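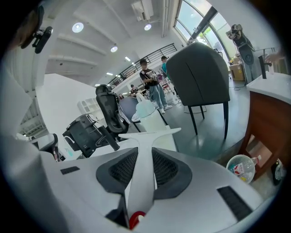
One of the hand-held grippers at Nusico's recording room in Prullthorpe, with the mezzanine behind.

PRULLTHORPE – The future of household labor is being worked out in a bright room with arched windows, and so far it looks a lot like housework.

Nusico, a small firm that moved into the Dradden building in May, pays people to do chores while holding a robot's hand. The hand comes without the robot. Workers pick up a white gripper in each fist, squeeze it open and shut, and go about putting away cups and straightening counters. The grippers record every move. Later, the recordings are used to train a pair of mechanical arms that have never had a toothbrush to put away and show no sign of wanting one.

The company would like to have 3000 recordings of bathroom chores by the end of its first season here. As of last week it had 945. A spokesman for the firm called that "right on schedule," then asked whether we knew anyone who needed part-time work.

The job pays by the shift, and the shifts are four hours long with a break in the middle. Experience in robotics is not required. Experience in tidying up is not required either, and a few of the early hires took the company at its word. The ad, which ran on the bulletin board at the Barbosa Street library and on a couple of local websites, asked for "patience, steady wrists and a normal way of doing things." The last item has caused the most trouble.

Most people, it seems, have no idea how they normally put a cup down. Asked to do it with a gripper on each hand, new workers become very formal. They lower the cup like a wedding cake. They pause. They look at it. The firm says a robot trained on that kind of thing would learn to pause and look at it too, and so the first afternoon of anyone's work is generally thrown out.

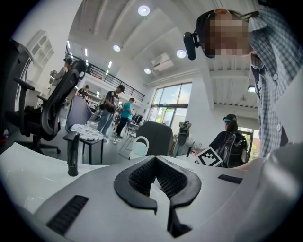

By the second or third shift the ceremony wears off. Workers start bumping things, changing their minds and going back for what they forgot, and the company is delighted. A clean run where everything goes right is useful up to a point. What the arms will need to know in somebody's real bathroom is what to do when the toothbrush rolls.

"We had one person who was too good," the spokesman said. "Very smooth. Never dropped a thing. We had to ask for a few drops, and then the drops looked fake."

Nusico considered doing all of this by remote control, with an operator in a chair steering the arms from across the room. It still does some of that. The trouble is speed. A person with a joystick in each hand and a robot at the other end can take several minutes to stand a cup upright, and the expression that goes with it is hard on recruitment. A person carrying the grippers around can do the same thing about as fast as a person, and nothing heavy swings around near anybody's elbow. The arms stay parked in a back office until there is something to teach them.

There is also the matter of rent. A full robot takes up a good deal of floor, and Nusico has only part of the ground level at Dradden, which was a fabric showroom for many years and still has the big windows to prove it. The landlord, asked what he had been told about the new tenants, said he had been told "appliances." 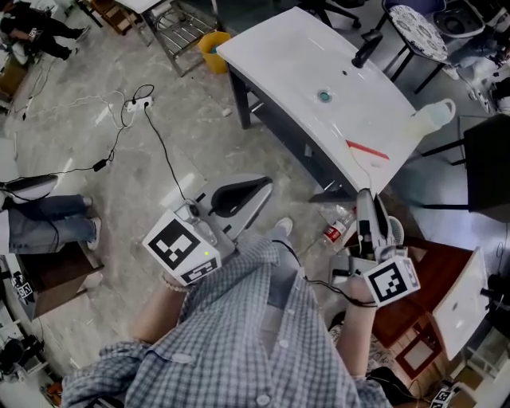
Square black-and-white markers, the kind that look like a crossword with most of the clues missing, are there to help the software work out where each hand is. They ride on the grippers, and others are placed near the work. They are not to be covered, moved, picked at or used as coasters. A sign to that effect went up in the second week, and an amended sign, adding coasters, went up in the third.

Rules for the workers otherwise run to one page. Sleeves are fine. Talking is fine. Humming is fine, as the grippers do not care, though the person at the next station may. Nobody is to rush for the sake of getting more recordings done, a rule that sits a little awkwardly next to the target of 3000.

The firm also asks people not to clean up properly between runs, and this is the part that visitors find hardest to watch. A counter is put in order, the recording stops, and the counter is then put back in disorder by hand, a bit differently than before, ready to be tidied again. One woman on the afternoon shift said it was exactly like living with her sons, except that at Nusico she got a break at the halfway mark. A man who used to stack shelves at a supermarket said the pay was better and the customers were quieter.

How well the arms are learning is a touchier subject. The company says that in its latest trials they placed a cup where it belonged 80 percent of the time. It was less eager to discuss the toothbrush, which is thin, light and fond of lying flat, and which the spokesman described as "an ongoing conversation." We were not shown the arms in motion. We were shown a chart, and the line on it did go up.

Some in Prullthorpe have wondered out loud whether the workers are training their own replacements. The workers we spoke to did not seem worried. None of them had ever been paid to put away a cup before the robots came along, and several pointed out that the cup at home was still waiting for them when they got off.

The spokesman took the question more seriously. He said the arms are meant for people who have trouble with small tasks around the house, such as those with weak hands or bad backs, and that a working version is still a good way off. Asked how far, he said it depended on the toothbrush.

Kitchen chores are next. Nusico plans to move on to dishes and drawers once the bathroom set is complete, and has begun asking neighbors for old cookware they no longer want. It would prefer mismatched pans, chipped bowls and lids that don't quite fit, since a robot raised on matching sets would be in for a shock in most homes. Donations can be dropped at the side door of the Dradden building before 4 p.m. The company asks that they be washed first.

Applications for the next round of shifts are open until the stations are filled. Forms are available at the front desk or at the Barbosa Street library, where they can be found on the bulletin board between the piano lessons and a notice for a lost cat.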